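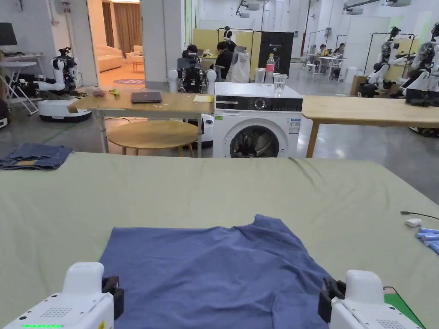

Chapter 9. Rules for Shared Work Areas

9.1 Scope

This chapter covers rooms in which people and mobile robots work on the same floor. Fixed cells behind fences are treated in Chapter 14. The term "hand-held gripper" means a gripper that a person carries and closes on the workpiece — it has no arm of its own.

9.2 Floor and table

Walkways shall be marked before any base is powered. Cables shall not cross a marked walkway. 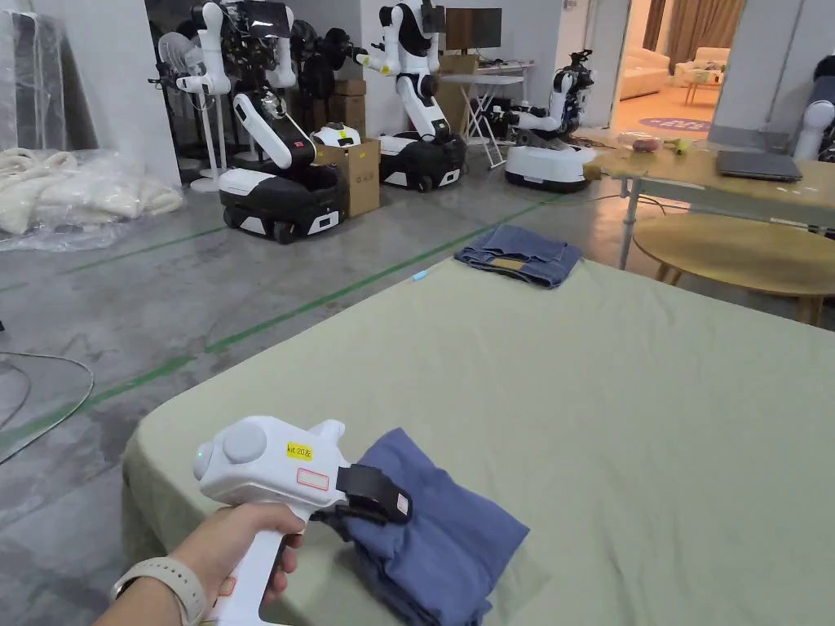
A parked base counts as a live machine until its stop button is locked. The Rullbridge rule allows up to 40 minutes of work per operator before a break; the older Vevier rule set no limit.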